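Zomorville Community Help Exchange
Computers and Office Equipment > Repair and Reuse

Safe order of work for stripping donated desktop computers before parts are sorted

Posted by Mohsin Lodhi
Status: Open to further replies
Topics: desktop, disassembly, cables, processor socket, storage

I am writing on behalf of the equipment room at the Paisan Adult Learning Center. The center has accepted a quantity of retired office desktops from a local employer. Most are Dell machines of the same general type, with a metal case, a power supply at the top and a single main board. The center intends to return the better machines to use in its evening classes and to keep the remainder for parts.

Before work begins, I have been asked to prepare a written procedure that may be followed by staff who have not opened a computer before. I have found a number of guides, but they disagree on the order of the steps. One instructs the reader to remove the power supply first. Another leaves it in place until the main board is out. A third begins with the processor and says very little about the cables.

I would be grateful for advice on the following points.

First, the order in which the parts should be removed when the machine may later need to be put back together.

Second, whether the cables should be taken out altogether or left connected at one end. Our storage shelf is small, and loose cables have become a problem in the past.

Third, the correct handling of the main board once the processor has been removed. Several processors were already taken out by the previous owner and were delivered to us separately in a padded envelope. The boards came with no socket covers.

The work will be carried out on a bench measuring 4 feet in length, which limits us to one open machine at a time. We have two screwdrivers, a box of small bags and a supply of paper labels. We do not have a grounding mat, although one could be purchased if it is considered necessary. The room is carpeted.

I should add that the center is not in a position to buy many replacement parts. Damage to a working board would be a real loss, and I would prefer a slow procedure to a fast one.

Replies

Durkeck
Member, Repair and Reuse section

The following procedure has been in use at our own workshop for several years and may be adapted as required.

Preparation. Shut the machine down, switch off the power supply if it has a switch, and remove the power cord from the wall and from the machine. Press and hold the power button for 15 seconds. Remove the side cover and place the case flat on the bench, open side up. Allow nothing else on the bench except tools, bags and labels.

A grounding mat is recommended, particularly in a carpeted room. Where a mat is not available, a wrist strap clipped to bare metal on the case is acceptable. Staff should not work in wool clothing and should touch the metal case before reaching for any board or card.

Records. Take a photograph of the inside before anything is unplugged, and a second after the cables have been moved aside. Label each cable at the connector, using the name printed on the board beside the socket. Many Dell boards carry such names in small white print, and it is better to copy what is printed than to invent a description.

Order of removal. If the machine is to be rebuilt, proceed as follows.

Expansion cards, if any are fitted.
Data cables, drive end first and then board end.
Drives, with their brackets or trays.
Power connectors at the board.
Memory modules.
Processor cooler, and then the processor, only where there is a need to remove it.
Power supply.
Main board.

The power supply comes out late in the sequence for a practical reason. In many cases of this type it does not obstruct the screws of the main board, and its weight keeps the case steady while force is being applied elsewhere. In small cases where the supply covers part of the board, it must be removed sooner. The procedure should state this exception clearly so that staff do not attempt to lever a board out from underneath it.

Cables. Data cables should be removed fully, coiled loosely and bagged with the machine number. Do not fold them sharply. Power cables that are fixed to the power supply remain with it, and should be gathered with a soft tie. We do not use rubber bands, as they dry out and stick to the sleeving.

When a connector has a latch, press the latch fully before pulling. Hold the body of the connector at all times and never the wires. A main power connector that has been in place for many years may be stiff. It should be eased out evenly, with the free hand supporting the board next to the socket.

Screws. Keep case screws, drive screws and board screws in separate bags. They are not always interchangeable, and a drive screw of the wrong length can damage the drive.

Natach_office
New member

We did ours with the power supply first and had no trouble. It gives you more room for your hands. I would not spend money on a mat, but I would move the work out of the carpeted room if there is another one.

For cables, we put everything in one large box. It is true that it takes time to find the right one later.

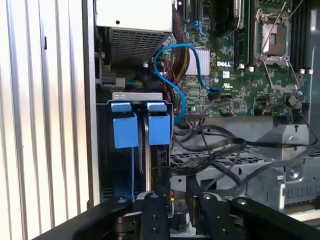 Estimated reading time for the remaining reply: 3 minutes

Paisan_Bench
Section moderator

The sequence given by Durkeck is sound, and I would recommend that the center adopt it with a small number of additions. I do not recommend the use of one large box.

The additions concern the state in which a machine is most often damaged, namely partly stripped. In the Dell case shown with this reply, the power supply is still mounted, cables still run across the interior, and the processor socket is empty with its metal bracket raised. A machine at this stage should not be left unattended on a shared bench. A loose cable may be caught by a sleeve, and a screw dropped over an open socket can cause damage that no one in the room will see.

With regard to the socket, the procedure should contain these instructions.

Determine the socket type before handling. On many boards the contacts are in the socket itself and the underside of the processor is flat. On others the pins are on the processor. Staff should look, and should not touch either surface.

Fit a plastic socket cover wherever the contacts are in the socket. Covers are inexpensive and may be obtained from repair suppliers. Confirm that the cover matches the socket. If none is available, close the bracket gently over the empty socket, provided that it closes without contact with the surface below, and place the entire board in an anti-static bag.

Do not blow into the socket, wipe it or use compressed air at close range. If a contact appears bent, label the board for inspection and set it aside.

The processors that arrived in the padded envelope should be transferred without delay. Each requires its own rigid tray or clamshell. Before any of them is installed, read the marking on the top and compare it with the list of processors supported by that model of computer. Two processors of the same size are not necessarily suited to the same board.

On the subject of data cables, the blue SATA cable looping across the middle of that case deserves attention. Cables of this kind are light and are easily overlooked when a board is lifted. Before the main board is raised, the person doing the work should pass a hand slowly around its edge and confirm that nothing remains attached. The connectors for the front panel, the speaker and the case fan should be included in this check, as should any small header near the top of the board.

Heatsinks also require a note. A small finned heatsink on the board itself covers a chip that is permanently fitted. It is separate from the processor cooler and should be left in place. New staff have been known to take it for a removable part. It must not be used as a handle when the board is lifted. Hold the board by its edges only.

Memory modules may be left in their slots if the board is to remain in the case — this protects the slots from dust and saves a bag. If the board is to be stored outside the case, remove the modules and keep them together with the board number, as modules standing upright are easily struck.

As to limited shelf space, I would suggest that any machine with a sound board be stored whole, with its cover on. The case is the best container available for the parts that belong to it. Only those machines that have failed a power test should be stripped completely.

Finally, the center should settle the question of stored data before any drive is placed on the parts shelf. Drives from an employer may contain personal records. The center should obtain written confirmation that they have been erased, or should erase them and record that this has been done. A drive that cannot be read should be physically destroyed by a qualified service.

Mohsin Lodhi
Original poster

I thank all three members for their replies. The center will purchase a grounding mat and a set of socket covers, and the work will be moved to the room beside the kitchen, where the floor is tile. The processors have been taken out of the envelope.

One further point, if a member is able to assist — the list of supported processors for our model appears under more than one board revision, and I have not been able to find where the revision is printed. I will leave this page open until April.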